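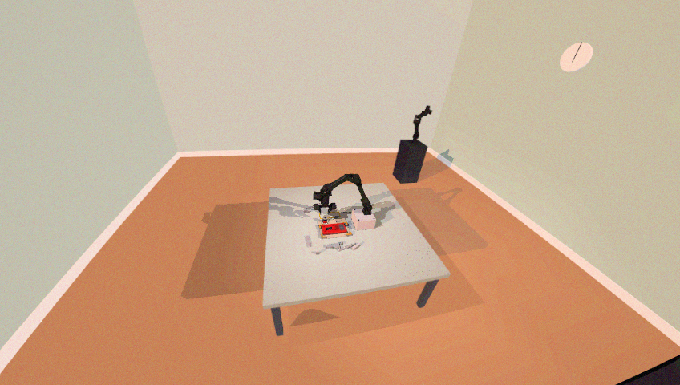

*Rendering: sage walls, white baseboard, terracotta-orange floor.*

**To:** Halina Walczak, Program Officer
**From:** Lolent Adult Learning Center
**Re:** Building grant, second progress report
**Date:** 2024-02-07

## Where we are

The first floor is finished except for the two rooms at the back. Framing, wiring and drywall are complete on the east side. The west side is framed and the electrical rough-in passed inspection in November. Painting has started in the hallway and the front office.

We lost 17 working days in this period. Most of that was the drain line under the old loading area, which was cracked in two places and did not match the drawings we got with the building. Kwiatkowski, the general contractor, dug it up, replaced the bad section and patched the slab. The cost came out of contingency. We are not asking for more money to cover it.

## Floors and finishes

The original plan called for carpet tile in the classrooms. We have switched to a hard floor throughout. Teachers asked for it, and the cleaning contract is cheaper without carpet. The flooring order with Tellik covers 2,016 square feet and includes the small rooms, which were going to be left as bare concrete under the first budget.

Wall paint will be the same gray-green in every classroom. The stairwell stays white. Touch-up paint will be left in the supply closet with the color codes written on the lids.

## Classes during construction

Evening English and GED prep are still meeting in the church basement on the next block. Enrollment is at 200 students, the same as at the last report. We expected to lose people when we moved and did lose a few from the morning group, where the walk from the bus stop is longer. The evening waiting list filled those places.

The citizenship class is on hold. Its teacher moved away and we have not hired a replacement. The job has been posted again at a slightly higher hourly rate.

## Money

Spending is within the approved budget in every line except hauling, which is over by $1,000. There was more debris in the basement than the estimate allowed for, including an old boiler that had to be cut up to get it out the door. We would like to cover this from the furniture line, where the used desks came in under budget. Please let us know if that change needs a formal request.

Invoices from Kwiatkowski and from Cedex, the alarm company, are attached. The second Cedex invoice has the wrong street number and a corrected copy is on its way.

## Next steps

- Hang doors on the east side
- Drywall on the west side
- Lay the floors once the slab patch passes its moisture test
- Final fire alarm inspection
- Hire the citizenship teacher

The slab patch was still reading too high at the last check. Kwiatkowski will test it again before the flooring is delivered, and we will send you the result with the revised schedule.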